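December 29, 2018

Bench table and small props, Soltlow room. Quiet day, so I went over the table top and sorted out what lives on it. Lucía Garrido asked for the orange bowl and the white ball to be kept as a pair, and I have put them down that way on the props list. The ball sits well in the hollow and nearly fills it. The scalloped rim is shallow, so a knock could still send the ball out.

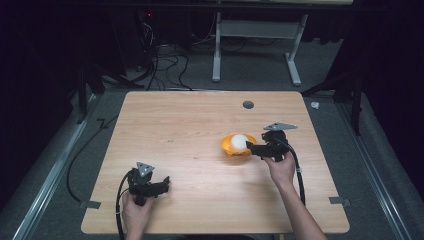 Does the bowl need a mat under it?

Leave it on bare wood for now. A mat hides the grain, and the Jakubowski order for thin ones won't come before March.

Table top next. It is pale wood with a fine grain and takes light strongly in the middle, where the grain looks washed out. Towards the edges it reads a bit warmer. I want the marks written down before anyone starts sanding:

- One tiny brownish fleck. Could be in the wood, could be on it. Try a fingernail first, then a damp cloth.
- One faint greyish smudge, lying along the grain near the edge. Soft rubber, light pressure, no solvent.

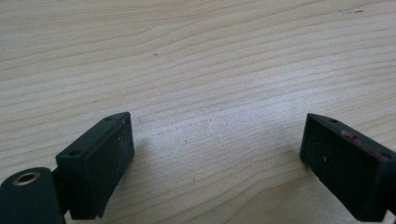 ## Still to do

- Check the grey brackets at the front corners. Hand tight only – the last table at Zesotville was crushed at the edge by somebody with a long spanner.
- Find a cap for the small round grommet hole. Grorkby sell them in bags of 100, far more than we need. Ask whether they will split a bag.
- Buy 2 sheets of 200 grit in case the fleck won't lift. Try it on an offcut before going near the top.
- Hoover the grey carpet under the table.
- Bowl and ball go back on the shelf together, label 1789. Lucía has the spare labels.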